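Weltcombe Kitchenware Cooperative Opens Second Showroom in Gislow

GISLOW, May. Weltcombe, the kitchen and tableware cooperative, today announced the opening of a second showroom on Gasser Street in Gislow. The new site gives member workshops a permanent place to present their goods to restaurants, hotels and school dining services. 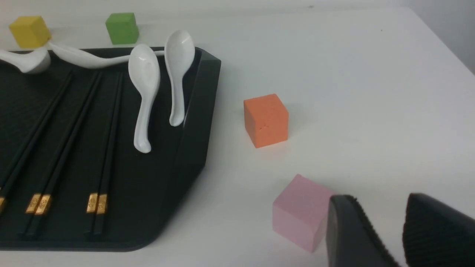
The showroom covers 2000 square feet and will carry goods from 42 member workshops. Trade buyers may visit by appointment from 9 a.m., and the public is welcome every afternoon.

"Our members have asked for a Gislow address for six years," said Kimie Furukawa, executive director of Weltcombe. "Buyers in the northern counties can now place a full order without a day of travel."

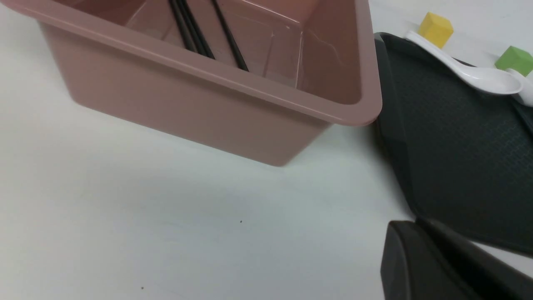
Products and Services

Opening stock includes dinnerware, table linens, glassware and chopsticks. Restaurants opening a new location may request a planning session with Wichai Chareonsuk, head of trade accounts. Orders placed before the end of May will receive 30 days of free storage at the cooperative's Kerkine warehouse.

Weltcombe will also extend its replacement service to Gislow customers, who may order single pieces from any current line.
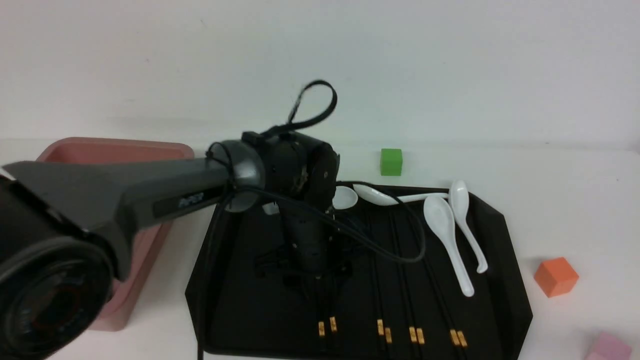 Chopsticks on a black serving tray.

Media contact: Boglárka Kerekes, Communications Office, Weltcombe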